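Towel folding, week four
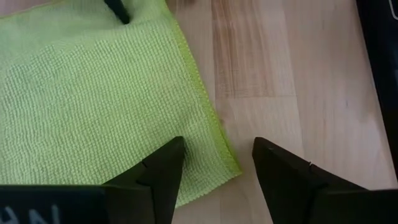
Filed under: Robotics club

We have moved on from blocks. Since September the club at Billdale had been picking up foam cubes and putting them in a tray, and by Christmas everyone was sick of it, me included. Nneka Amadi suggested laundry. I said cloth was too hard for a group that meets for 2 hours a week, and I was outvoted.

The task is one green towel, laid out on the table, to be folded in half. The cloth is microfibre and the table is pale wood, so the colours are easy to tell apart. Finding the towel has never been the problem. Getting hold of the edge is.

The gripper has to come down with one finger over the cloth and the other over bare wood, with the hem between them. Too far left and it pinches the middle and makes a tent. Too far right and it closes on nothing. If it comes down too high the hem slides out as soon as the arm lifts. Inna Pavliuk has been writing the part that looks for the hem in the wrist camera picture. The stitching is thicker and a bit brighter than the rest, and that gives her a line to follow. Wrinkles confuse it. A long shadow across the towel looks a lot like an edge.

Salamatu Onyeka wanted to iron the towel before each try. We argued about this for most of a session. My view is that a robot that can only fold ironed towels is not much use, but she is right that we need a few easy runs to see whether the arm movement is any good. We settled on flattening it by hand for now.

The target for the end of term is 50 tries with the same settings, written up properly. Last session we managed 6 before we had to pack up, and 4 of those ended in something I would call a fold. The other two were a heap.

Bukola Effiong is keeping the log. Please write down the failed runs as well, with the corner you started from. Half the sheet is blank.

Next session we try the far corner. Bring a charger if you are using your own laptop.

Contact | © Billdale Robotics Club | Back to top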